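Shared family calendar drops repeating appointments
Wustameo Help Desk
Status: Closed
Product: Wustameo Calendar, household plan
Opened: 24th July

Problem as reported

Our kids moved out last year and we still share one calendar between four households. My husband and I add everything from our laptop. Since the last update, repeating appointments show up on our side but are missing on the other accounts. One-time entries are fine. The dentist, the standing dinner at our place and the weekly call with my mother are all gone for the kids. They only see the first date of each and then blank weeks.

First reply from support

Please check three things and write back.
Is the calendar set to "Shared, can edit" for each member?
What does the entry counter say under Settings, Storage?
Did anyone bring in entries from another calendar program?

Customer reply

All members can edit. The counter says 500 of 500. Yes, we brought in our old Dasten calendar in December, with the school years still in it. I didn't know there was a limit.

Support notes

The household plan holds 500 entries. When it is full, new single entries replace the oldest ones, but repeats are saved on the device that made them and are not sent out to the other members. The app should show a warning and does not. Passed to the Plakell team, who look after the sync service.

Steps sent to the customer

1. On the laptop, open Settings, Storage, Old entries.
2. Select the group marked "Dasten import".
3. Save a copy first if you want to keep the school years.
4. Delete the group and wait for the counter to change.
5. Open each repeating appointment, press Edit and then Save.

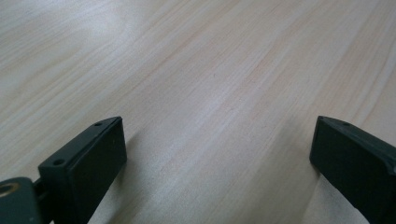 Light wood surface with the grain running on a diagonal.

Customer reply

Counter now says 200 of 500. I kept a copy of the old entries on the laptop. Saved 26 repeats again one by one. My daughter sees all of them. My son still has blank weeks.

Support notes

The son's phone is on the older Chacko version of the app. Asked him to update, sign out, wait 10 minutes and sign back in.

Customer reply

He did that last night and the dinners are back. The dentist is showing twice for him. I deleted one and it stayed deleted. You can close this.

Closed by support. The missing storage warning is still open as a separate ticket.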